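Caring for Play Kitchen Sets: Cleaning, Sorting and Storage

Play kitchen items are handled often, dropped often and, in the case of younger children, placed in the mouth. The Clegg Toy Library asks every borrowing household and partner nursery to follow the guidance on this page before a set is returned. The same steps are suitable for sets kept at home.

Before you begin

Clear a table large enough to spread out the whole set. A pale surface is preferred, as crumbs, dried paint and loose labels are easier to find against it. Have ready a basin, mild dish soap, a soft cloth, an old toothbrush and two dry towels. Vinegar is not needed for routine cleaning.

Remove anything that does not belong to the set. Real cutlery, buttons and modeling clay are the items most often found in returned boxes. Check the inside of pans and bowls, where small pieces of play food tend to lodge.

Washing plastic pieces

Most hard plastic pieces may be washed by hand in warm water. The dishwasher should be avoided unless the maker's leaflet permits it; thin plates can warp and printed labels lift at the corners.

Pieces with holes or slots require the most attention. A play colander should be held under running water and brushed from the outside first, then from the inside. Slotted spatulas are cleaned by drawing a folded cloth through each slot. Dough that has dried in the openings will usually soften after 9 minutes in warm water. Do not use a pin or skewer, as these leave scratches that hold dirt.

Bottles and jars should not be submerged. Many have a seam at the cap through which water enters and cannot easily leave. Wipe these with a damp cloth and dry them at once. If water can be heard inside when the bottle is shaken, set the item aside and report it on the return slip.

Cut fruit and vegetables that join with hook-and-loop dots should also be wiped and kept out of the basin. Lint may be lifted from the dots with the toothbrush.

Cloth and wooden pieces

Felt food is spot cleaned only. Wooden pieces are wiped with a cloth that has been wrung out well, then left standing on edge until dry. A wooden piece that feels rough should be withdrawn from play until it has been sanded.

Drying

Lay all washed pieces on a towel with a little space between them. Pans and bowls dry best face down. Leave the set for a minimum of 4 hours before packing, or overnight in damp weather. Pieces packed while moist develop a stale smell that is difficult to remove.

Laying out and checking

Once dry, the set is laid out by type and compared with the card in the lid. Cookware is placed to one side and food to the other, with plates between them. Nested or stacked items must be separated for this check - a small pan is easily missed when a larger utensil is resting on it.
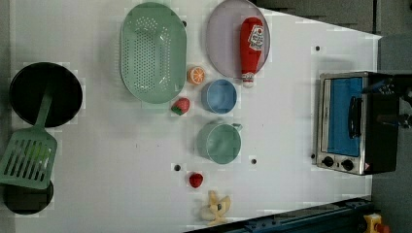
Cookware at left, with the colander, plate and play food beside it.

Look over each piece in good light. Cracked rims, sharp edges and loose caps are grounds for removal. Faded color and light scuffing are not, and such pieces may stay in use. Enter removed items on the card in pencil so that a replacement can be requested.

Packing the box

Flat pieces go in first. Place plates at the bottom, then pans, with long-handled utensils laid along the side of the box. A colander may be packed upright and used to hold loose fruit and vegetables. Bottles are packed last, caps facing up.

Boxes in the Suvance series have a shallow tray that fits beneath the lid. The tray is intended for small slices and should not be loaded beyond its rim. Sets on loan from the Mindetia and Ponditz branches are packed in cloth bags inside the box; please return the bags as well.

Store the box in a dry cupboard away from radiators and direct sun. Sets held at home benefit from a full wash once a month and a quick wipe after any child in the household has been unwell.

Lost or damaged pieces

Households are not charged for a single lost piece. The replacement shelf at Clegg currently holds 400 spare items, and a match can often be found on the day of return. Sets with several missing pieces will be held back until they are complete. The next review of spare stock takes place in March.

Questions on cleaning or repair may be addressed to Américo Godinho, Collections Office, at the front desk.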